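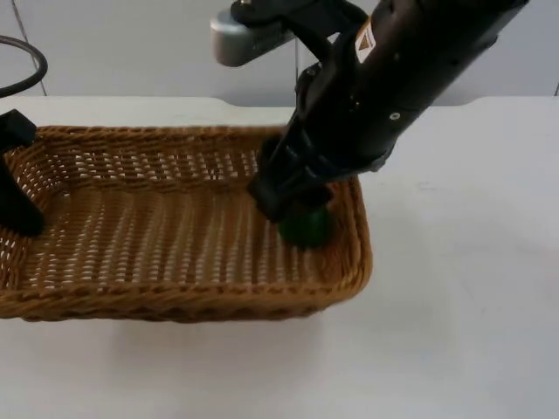 **Basket weaving** is the craft of making containers and other objects from flexible plant material or from similar man-made strips. It is one of the oldest crafts known, and it is found in almost every part of the world. Because plant material decays quickly, old baskets are seldom found whole. Much of what is known comes from marks that baskets left in clay.

## Materials

The choice of material depends on what grows nearby. Willow is common in cooler regions, and the rods are usually cut in winter, after the leaves have fallen. In the district of Clamdale the cutting begins in November. Rattan, a climbing palm of tropical forests, gives long and even canes. The outer skin is used for binding and chair seats, and the core for round weaving.

Synthetic rattan is made from plastic, often polyethylene. It does not need soaking before work and can be washed, but it cannot be composted.

## Techniques

Four main groups are usually named:

- **Coiled** – a bundle of grass or straw is wound in a spiral and sewn to the row before it.
- **Plaited** – flat strips of equal width cross over and under each other.
- **Twined** – two or more soft weavers are twisted around each upright.
- **Wicker** – a stiff upright stake is crossed by a thinner weaver.

The border is made last. It locks the ends of the stakes and takes much of the strain when a basket is lifted. A braided border needs long stakes, and beginners often cut them too short.

## Regional forms

The Zisine basket is a coiled grain basket with a fitted lid. Older ones could be 60 cm high, and were kept indoors on a raised shelf. The Skovska is a willow back basket with two straps, still used at the potato harvest. A large one takes 20 kg, although smaller sizes are now more often sold.

## Care

Natural baskets become brittle in heated rooms. A light spray of water from time to time is enough, and the basket should then dry in open air, away from the sun. Mold is removed with a soft brush – soap is used only if brushing does not help.

## See also

- Chair caning
- Straw work
- Willow growing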